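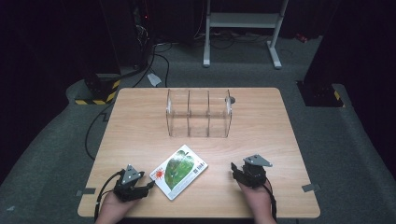

Home | Tickets | Knowledge Base | Status | Contact

Ticket: Label printer skips every second label after firmware update
Posted May 23, 2023 by Clorkberg Support Desk
Status: Resolved | 6 comments | 2 shares

Product: Jevik desktop label printer, USB connection
Site: Mangundap seed packing room
Software: Fikton Labels, current release

Reported problem
Since the firmware update the printer feeds one printed label, then one blank, then one printed. The job counter shows the correct total, so a job of 30 labels uses twice that number from the roll. No error light. Barcodes on the printed labels scan normally.

Log

Entry 1. Asked site to power off, reseat the roll and run a self-test from the front button. Self-test prints without blanks. Fault is therefore in the job data or the driver, and the feed rollers were left alone.

Entry 2. Asked for a screenshot of the driver page. Media type is set to Continuous. The roll on site is die-cut with a gap. Changed to Gap and printed a short job. Blanks still present.

Entry 3. Ran gap calibration with the lid closed. Printer fed several labels and stopped in the right place. Next job printed two good labels and then went back to skipping. Calibration is not being kept between jobs.

Entry 4. Checked the template in Fikton Labels. Page height is 100 mm. Site measured the label with a ruler and got almost the same, but the template also has a bottom margin added outside the page. The printer receives a page longer than the label, runs over the gap and moves on to the next one. The old firmware cut off the extra length. The new firmware does not.

Entry 5. Removed the bottom margin and saved the template under a new name. Turned off "Send media settings with job", which was overwriting the calibration each time. Calibrated again and printed 30 labels. No blanks.

Entry 6. Site reports the second workstation still skips. It was opening the old template from a local folder. Pointed it to the shared copy. Working.

Cause
Template longer than the physical label, plus media settings sent by the software with every job.

Notes for other sites
Check the template height before updating the firmware. If the blanks appear only on long jobs, clean the gap sensor first – paper dust gives a similar pattern, but an irregular one. Rolling back the firmware is possible but not advised. The August update to Fikton Labels is due to add a warning when page and label size do not match.

Ticket closed by site. Reopen within 30 days if the fault returns.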